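Selecting an end effector for household appliance tasks: two-finger gripper or three-finger hand with sleeve
Community Help > Manipulation Hardware > Hardware Selection
Posted 18 July 2025

gudport_lab_admin
Our laboratory is preparing a comparison of end effectors for a two-armed platform. The task set concerns front-loading washing machines: opening the door, transferring laundry between a basket and the drum, and closing the door. We are required to submit a purchase recommendation in October and would appreciate advice from groups that have performed similar work.
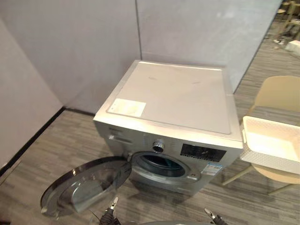
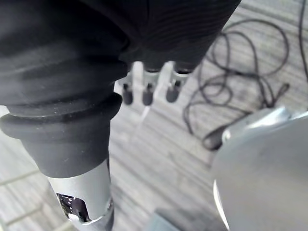

Head view and wrist view.

The candidates are the Gudport parallel gripper and the Erkham three-finger hand, the latter worn with a fabric sleeve over the wrist. We intend to run 50 trials per candidate with the same operator and the same load of towels. Our questions are as follows. Is 50 trials sufficient to support a recommendation? Should the wrist camera be retained, given that the sleeve and the fingers occupy a considerable part of its view? Finally, does the sleeve affect the results enough to be treated as a separate condition?

Sembiring_Testing
Our group completed a comparable evaluation last year, and the following remarks are based on that experience.

With regard to the number of trials, 50 is adequate for door opening if the starting position of the base is fixed. It is not adequate for laundry transfer. Towels fall differently each time, and our results did not settle until we had reached 100 trials per end effector. We logged 386 attempts in total, including those that were stopped by the operator. Please record the stopped attempts as well. We discarded ours during the first week and had to repeat that part of the work.

The wrist camera should be retained. The head camera gives a good view of the door and the front of the machine, but once the hand enters the drum it is of little use. We found that turning the wrist camera outward by a small angle recovered much of the view that the fingers had taken up. The camera must be recalibrated after any such change.

The sleeve should be treated as a separate condition. In our trials, a sleeve that had bunched near the wrist rubbed against the rim of the drum opening and raised the force readings - not by a large amount, but enough to trigger the safety stop on two occasions. Testing the three-finger hand with and without its sleeve will add a day to the schedule.

On the choice itself, the parallel gripper was faster on the door and the three-finger hand dropped fewer small items. Neither was clearly better overall. Your recommendation will depend on which part of the task your institution considers more important.

orby_user
Get the parallel one. Fewer parts to replace. We run ours on the Orby controller and have had no trouble with doors. I have not tried it with laundry.

erkham_integration
In addition to the points made above, I would advise attention to cable routing. Loose cable on the floor within reach of the arms or the base should be secured before each session and added to the pre-run checklist. A caught cable can pull on a connector and produce a fault that resembles a controller error.

I would also suggest that the door be returned to the same angle before each transfer trial. A strip of tape on the floor is sufficient for this purpose. The basket should have a marked position too, preferably on a support that does not slide.

One correction to the previous reply: the controller should be held constant for both candidates. If the gripper runs on one controller and the hand on another, the cycle times cannot be compared.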